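How to Read a Bond Yield Before You Buy

By Rory Forsyth
Updated March

A bond listing gives you several numbers, and the one in large type is often the least useful. Here is how to work out what a bond will pay you.

Start with the coupon. This is the fixed interest paid each year, as a percentage of face value. A $1,000 bond from Prutport with a 4.9% coupon pays $49 a year, whatever happens to its price.

Next, find the current price. Prices are quoted per $100 of face value, so a quote of 70 means you pay $700 for a $1,000 bond. Divide the yearly interest by what you pay. For the Prutport bond, $49 divided by $700 gives a current yield of 7%.

Now look at the maturity date. If the bond has 20 years left, you also stand to gain $300 when it is repaid at face value. Yield to maturity counts that gain — current yield leaves it out. Most brokers show both, and a free online calculator will do the math if yours doesn't.
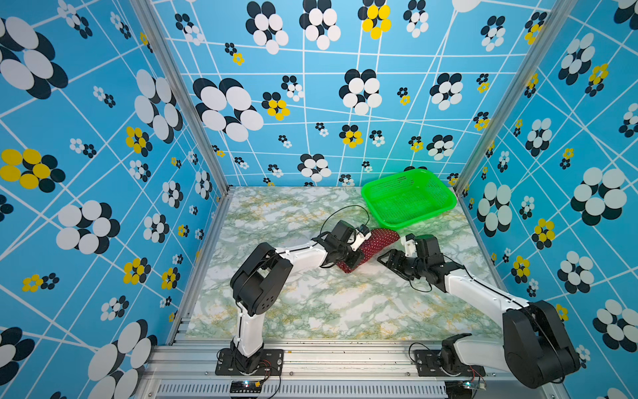 Check for a call date as well. An issuer that can repay early may do so when rates fall, and you would have to reinvest at the lower rate. Look for "yield to call" on the listing and compare it with yield to maturity. Use the lower of the two when you plan.

Last, subtract costs. Some brokers build a markup into the price, so ask for it in dollars before you place the order. Accrued interest is added to the bill too, but you get it back with the next coupon.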